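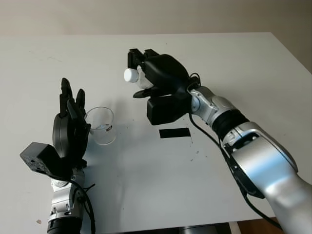

Luda Seneviratne
Research Engineer, Hukby Laboratory Automation

Figure 1. The two-arm setup used in the transfer trials. The right hand holds a small white bottle by the fingertips; a glass beaker stands beside the left hand.

5. Failure Analysis: Early Release During Wrist Rotation

5.1 What happened

The Pruvley controller was tested over 200 transfer trials. In each trial the two hands worked with small containers over the same white table (Figure 1). Nine trials ended with the right hand opening before it was told to. In seven of these the object dropped onto the table, and in the other two the hand closed again in time to keep hold of it. No glass broke, but a beaker dropped from a greater height could have, and we treated all nine as safety events.

The first early release came in the afternoon session. We put it down to a weak grasp and raised the fingertip force setting. The next one occurred at the higher setting, with a different object, so the grasp itself was ruled out. After that we stopped the trials and went back through the logs.

5.2 Log review

The controller writes one event record whenever a hand changes state. We read all 523 records from the right hand and compared them with the commanded motions. All nine early releases began during or just after a large rotation of the wrist. None began while the wrist was still. The left hand, which turned through smaller angles in our task, had no early releases.

Just before each opening, the wrist force reading showed a short sideways load. The controller took this load as the sign that the object had touched down, and opened the fingers. In normal use the rule works well: a bottle being set on the table pushes back on the hand, and the hand lets go. The rule does not check how high the hand is.

5.3 Source of the load

The cables to the right hand run in loops outside the arm. With the arm powered off, we turned the wrist by hand through the same range and watched the force reading. The load came back each time the loop ran out of slack. It grew slowly at first and then quickly over the last few degrees, and it went away when the wrist was turned back.

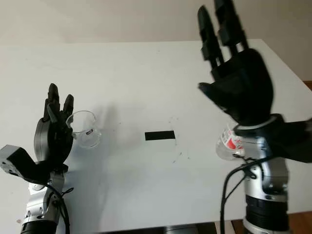

The amount of slack also depended on how high the arm was raised. With the hand held low over the table, the loop had room to move and the load stayed under the touchdown limit. With the hand high and the wrist turned, the same loop could pull hard enough to pass it. Tests run with the arm in a single low pose had missed the fault for this reason.

Timing made the problem worse. The touchdown check used a window of 80 ms, short enough for a brief cable pull to fill it. In the logs the pull lasted some 185 ms at its longest, so a modest increase in the window would not have been enough on its own.

5.4 Changes made

We made two changes. The cable loop was moved and given more slack, with a tie point farther down the forearm. The controller now accepts a touchdown only when the hand is close to the known table height and the wrist is not rotating. If a load appears at any other time, the hand keeps its grip, the arm stops, and the operator must clear the stop by hand.

The second change has a cost. When a hand presses against something it should not, it will hold on until an operator responds. For the light objects used here we accept this. For the heavier containers planned in the Luda project, the stop will also need a limit on holding force, and that limit has not yet been set.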